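FOR IMMEDIATE RELEASE

Plirum brings back the Lasberg Fruit Swap, and this year we're going bigger

LASBERG, 02/08/2023 -- I get to write this one myself, so forgive me if it sounds less like a press release and more like me leaning over your fence. I'm Huiling Ren, I run the Plirum food shop on Clilov Street, and I am very happy to tell you that the Lasberg Fruit Swap is back at the end of August with twice the tables and a proper tent!

If you missed it last summer, it works like this. You bring whatever your trees, bushes or window boxes have given you too much of, you trade it for a ticket at the door, and you walk home with something you don't grow. No money changes hands at the swap tables. We had 431 people through the door last time, in a hall that I had booked thinking of maybe half that, and we ran out of paper bags before lunch. I spent the rest of the day handing out old shoe boxes (thank you, Dauda Shoes, you saved us).

So we've made some changes. The swap is moving to the Dauda field behind the library, where there is shade and a water tap and you can park without blocking the bakery. We've ordered plenty of bags. Doors open at 10 a.m. and we'll keep going until 2 p.m. or until the last gooseberry is gone.

Dace Kütt is joining us to run the jam corner, which makes me want to jump up and down. Dace has been making preserves for the Plirum shelves for 5 years and she is the reason I now put cardamom in everything. "People throw out fruit because it has a spot on it," she told me when we were planning this. "Cut off the spot and get a pan out. I'll show anybody who stands still long enough." She'll be cooking small batches all day, and the first 200 families get an empty jar to take home and fill.

One thing folks kept asking me last year was whether you can come if you don't have a garden. Yes! Please do! Bring store fruit you won't get through before it turns, or a loaf of bread, or an hour of your time at the sorting table. Mixed bowls are welcome too, and I think they're the most fun to trade for.
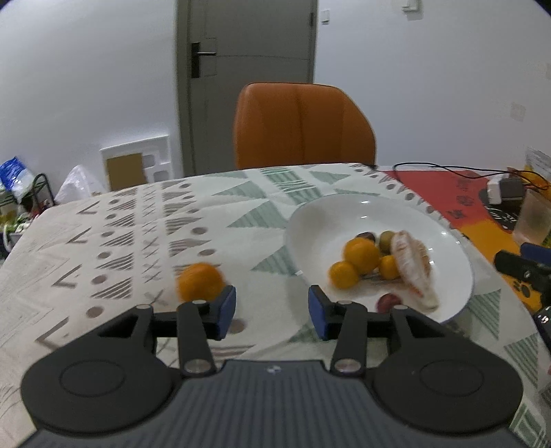 Kids get their own table again, at kid height, with a grown-up on hand to help with the peeling. My own two have already told me they plan to trade every plum we own for raspberries, and I wish them luck with that.

A few practical bits. Wash what you bring, please, and leave windfalls with wasps in them at home. Label anything homemade with what's in it -- nuts especially. Dogs are fine on a leash. If it rains we'll squeeze into the tent, and if it really pours we'll go back to the old hall and put a sign on the gate.

Anything left over goes to the Lasberg community kitchen that same afternoon. Last year that came to roughly 200 pounds, most of it apples, and they were still serving crumble the week after.

Entry is free and you don't need to sign up. If you'd like to lend a folding table, or you're a reporter who wants to come by early and try the first jam, stop in at the shop and ask for Huiling.

About Plirum: We're a small food shop in Lasberg selling fruit, vegetables, bread and preserves from growers close to town.

Media contact: Huiling Ren, Plirum, Clilov Street, Lasberg

###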